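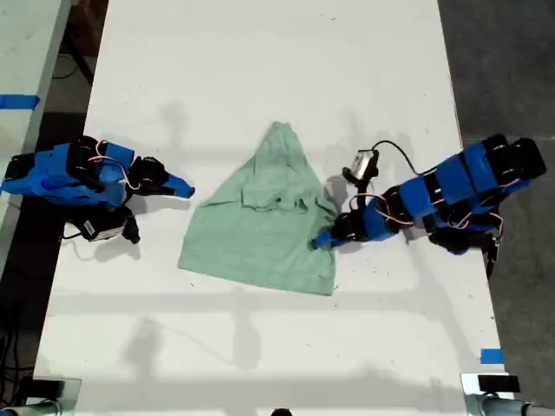
Both arms at the bench, right gripper on the edge of the cloth.

Shared Workshop Forum > Builds in Progress > Two-arm cloth folding bench

Posted by benchwarden_laur
Members are invited to comment on the two-arm build at the Laur workshop before the next stage of work is agreed. The links are bright blue plastic brackets over black servos, and each arm carries a small camera at the wrist. The present task is to take a garment by its edge and lay one side over the other. Since May we have logged 137 attempts, of which 33 ended in a fold that the group was willing to accept. Most of the failures occur at the pinch. The jaw either slides over the fabric or takes up two layers together. Suggestions are requested on the gripper tips and on the wiring.

Reply from Endamico
Thank you for the figures. I would respectfully suggest that the tips are the first matter to address. A tapered blue point has very little hold on thin fabric. On our own bench we fitted a thin rubber sleeve to each tip, and double pick-ups became much less frequent. The sleeves wear and should be checked at the start of every session.

Reply from quietlathe
I do not agree that the tips should come first. The red and white servo leads loop over the upper links with a good deal of slack. Leads routed in that manner will in time catch on a bracket, and an intermittent connection at the wrist servo can look very much like a poor grip. I would ask that the wiring be secured and the same test repeated before any part is replaced.

Reply from benchwarden_laur
Both points are noted. The leads were left long so that the base servos could be exchanged. The log does not show any loss of connection during the failed attempts, although it records only once per second and may have missed a short one.

Reply from quietlathe
Once per second is not sufficient to rule it out.

Reply from Flidon_shed2
May I raise the matter of the table? Soft shadows fall across the white top, and each arm adds one of its own. With a pale green cloth on a white surface, the wrist cameras have little contrast to work with. A dark matt sheet would be inexpensive. Ours was cut to 1750 mm and is held with tape at the corners.

Reply from Endamico
I would advise some caution there. A dark sheet helps with pale garments and hinders with navy or black ones. A mid-grey may be the better compromise. The blue tape marker by the right-hand edge would also need to be set out again on any new covering, or the start positions will drift between sessions.

Reply from benchwarden_laur
The following is proposed. The leads will be tied first, with logging at a higher rate, and a further 122 attempts will be run on the bare table. Rubber sleeves will be fitted after that. The table covering will be left until both results have been posted.

Reply from quietlathe
Agreed. Please post the raw log as well as the totals.

Reply from Flidon_shed2
I remain of the view that the covering should be tried earlier, but I have no objection to the order given. We have an offcut of grey sheet from Bestora if it is wanted, and it can be collected any evening after six.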